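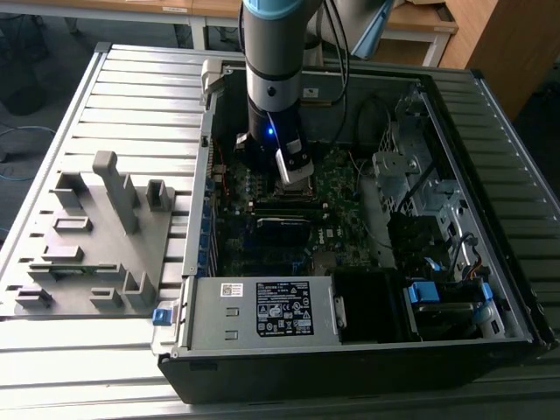
So we're up to 80 examples for Rollodance, which is our grand name for teaching an arm to work inside an old PC. I wanted 1,773 by the end of January (ha!).

Collecting them is slow going. I steer the arm through a go, save it, reset everything and start again. The processor socket is the bit I care about most, and with the tower lying on its side the gripper can come at it from straight overhead, which makes my steering far less wobbly.

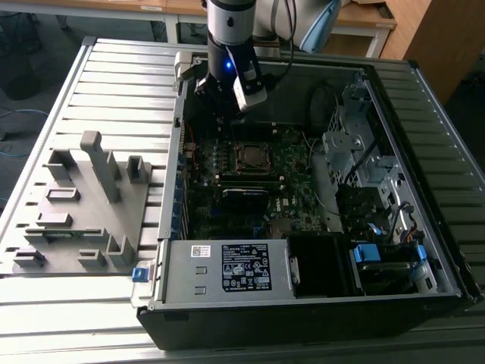 Shih-chieh Yau reckons I should keep the clumsy goes too, so the model learns how to recover. I've been binning them for two weeks. Oops!

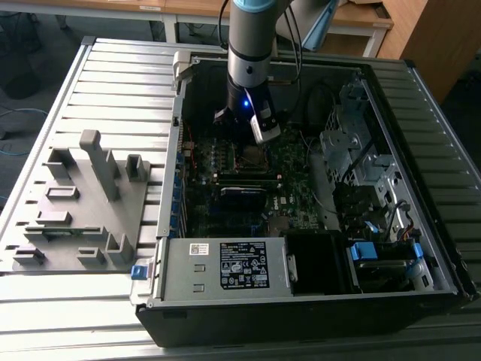

Sum-yee Kwok wrote back that clumsy is fine as long as each go gets labelled properly.

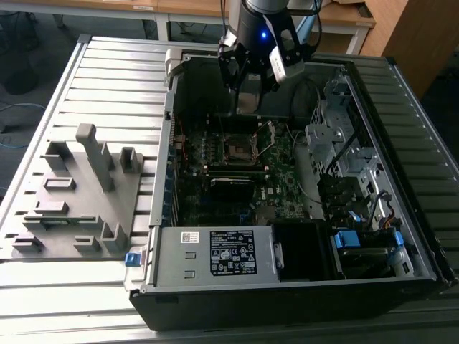
Which means more typing for me, so I've started a little notes file and I'm filling it in after every go.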